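Sollard two-finger gripper: a buyer's review after one season
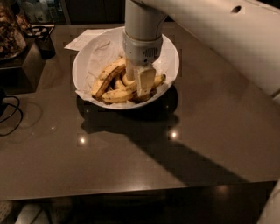 We bought the Sollard on the strength of its price and a short demonstration, and I am writing this mainly for anyone who has to put together a budget for a similar arm and soft produce. Our unit at Jirkinbridge tests handling equipment for small food businesses, so the money is tight and every purchase has to be argued for.

The gripper itself cost us £403. That looked cheap beside the Arkholm, and it was the figure that went on the form. What the form left out was the mounting plate (£171, not included, and you can't do without it) and spare finger pads at £195 for a set. Kai-wen Kuo, who does our ordering, had allowed for one set in the year. We are on our second. So the real first-year cost was close to twice what we had asked for, and I would put the pads in as a running cost from the start.

Fitting was easy. The plate went on in a morning and the software found the gripper without any trouble. The cable is on the short side and we had to buy an extension.

Bananas are our hardest regular job, especially ripe ones. They lie across each other at all angles, the skin marks easily, and a flat finger has to get down between them before it can close on anything. With the force at its lowest setting the Sollard will lift a single banana from the top of a bowl most times. Once it has to reach into the heap it tends to press on the fruit next to the one you want. Pale fingers also show every brown mark, so allow time for wiping them down.

Paper liners are a nuisance. A crumpled one will sometimes come up with the fruit. Viola Martinelli tried trays without liners and had fewer failed picks, but our customers mostly use liners so we test with them. Oranges and bread rolls gave us very little bother.

If you are planning a trial, budget for fruit as well. It sounds minor, but ripe bananas can't be used for long and we had put nothing down for them. We now keep a separate line for consumables. Plain shiny tables are another thing to think about, as overhead lights reflect in them and our vision software did not like it. A matt cover would have been a small cost if we had asked for it in the first place.

Support was fair. Chien, the dealer, replied to emails within a day or two and replaced a faulty sensor under warranty. The replacement took 7 weeks to arrive, so if you have a fixed end date, ask about stock before you order.

I would buy it again for firm goods. For soft fruit I would ask for a loan unit first and get a written price for pads, plate and cable together. We will be putting in for a second gripper in December, and it will probably be the Arkholm.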